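Zultham Kids Kitchen
Explainers for curious eaters

HOW DOES A STEAMER BASKET COOK A DUMPLING?
by Märta Bakke
14 September 2022

Quick question. How do you cook something with no oven, no frying pan, and no dunking it in water?

Steam! That's it, that's the answer. But how it works is pretty neat, so keep reading.

What is steam, anyway?

Heat up water and it starts to bubble. Boiling. Some of the water turns into a gas and floats off into the air. That gas is steam. You can't see real steam, by the way. It's invisible. The white cloud over a pot is teeny drops of water, made when the steam hits cooler air and turns back into liquid.

Steam carries a LOT of heat. When it touches something cooler, like a dumpling, it turns back to water and dumps all that heat right onto the food. Dumpling gets hot. Dumpling cooks. And it stays soft the whole time becuase the air around it is so damp. No crunchy edges.

Why does the basket have holes?

A steamer basket doesn't sit in the water. It goes over the water. The pot is underneath, the basket rests on top, and the steam has to get up inside somehow. So the floor of the basket has gaps in it. Some baskets have strips of bamboo with spaces between them, some have slots cut in rows, metal ones usually have little round holes.

No gaps, no steam, no dinner.

Gaps too big? Dumpling falls in the pot. (This happened at my house in April. We called it soup.)

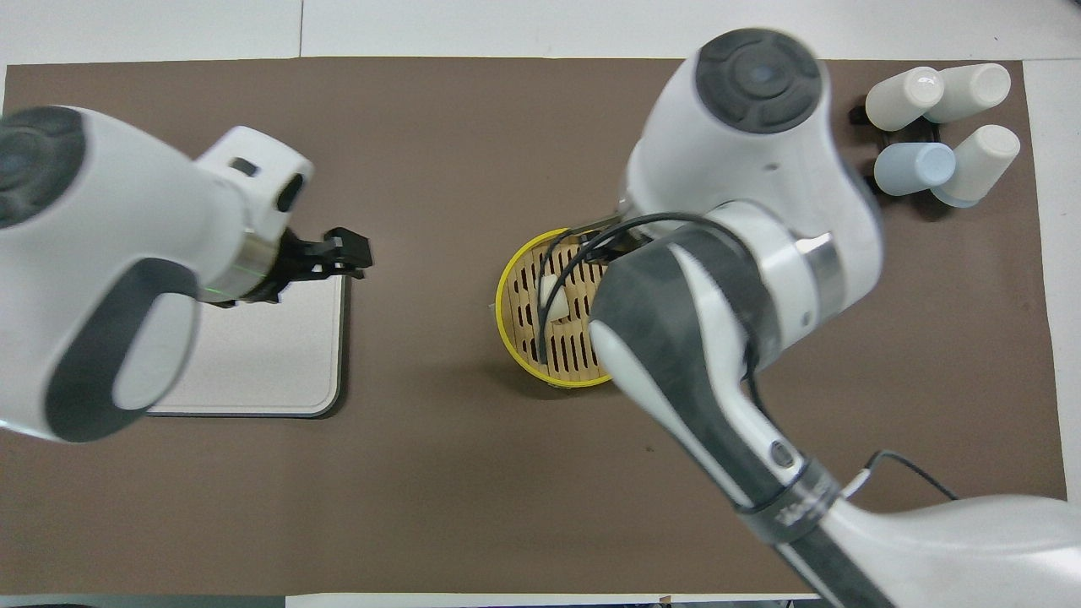 Why bamboo? Bamboo is a kind of grass. Yes, grass! Giant grass. It grows fast, it's strong, and it bends if you slice it thin, so people can curl it into a ring for the side of a basket. It also soaks up a bit of water. Metal lids don't soak up anything, so drops collect on the inside and go plop, plop, plop on your food. Soggy tops. A woven bamboo lid lets some of the steam sneak out and drinks up some of the drips.

Bamboo doesn't get as hot to touch as metal does either. Still hot though! Grown-ups lift it, with mitts.

Stacking

My favorite part. You can pile baskets up, one on top of another, and one pot of water cooks the lot. Steam goes up through the first floor, then the second, then the third, like an elevator. The bottom basket gets the hottest steam, so things that need longer go down there. Little quick things go up top.

Why don't they stick?

They do, if you're not careful. Dumpling skin is flour and water, and flour has starch in it. Warm wet starch is basically glue. So cooks put something flat underneath first:
a cabbage leaf
a lettuce leaf
a circle of baking paper with holes poked in it

The holes matter. Remember why? (Steam has to get through.)

Also leave room. Dumplings puff up when they cook, buns even more, and if they touch they'll stick to each other and rip when you pull them apart. One finger of space between them is good.

How old is this idea?

Old old old. People in China were steaming food well over 2000 years ago, in clay and bronze pots with holes in the bottom part. Same trick, diffrent stuff. Water down below, food up above, holes in between.

Try it (with a grown-up)

You can see how steam drops off its water without cooking a thing. Ask a grown-up to boil some water and pour it in a mug. Then they hold a cold metal spoon over the top. Count to 30. Look at the back of the spoon. Wet! That water was in the mug, it went up as gas, then landed on the spoon and turned back. Same thing happens on a dumpling.

Don't put your hand in steam, ever. It can burn you worse than hot water and you can't always see it. When someone opens a steamer lid, stand back. They should tip it away from their face, so the steam goes out the far side.

Looking after a basket

Wash it in warm water, no dishwasher. Skip the soap if you can, bamboo soaks it up and then your buns taste like soap. Yuck. Let it dry all the way, out in the air, before it goes in a cupboard. A damp basket in a dark cupboard grows mold.

Words to know
Steam: water when it's a gas
Starch: the part of flour that goes sticky
Condense: when a gas turns back to liquid
Woven: made of strips going over and under

Questions from readers

Can you steam vegetables? Yes, broccoli and carrots are great. Cut them small.

Can you steam cake? Yes! Lots of places do. Comes out squishy and pale, no brown top.

What if the water runs out? The pot burns, and the basket might too. Check it and top up with hot water from the kettle. Grown-up job.

Next time: why popcorn pops. Send your questions to the Zultham Kids Kitchen mailbox and put your age on them please!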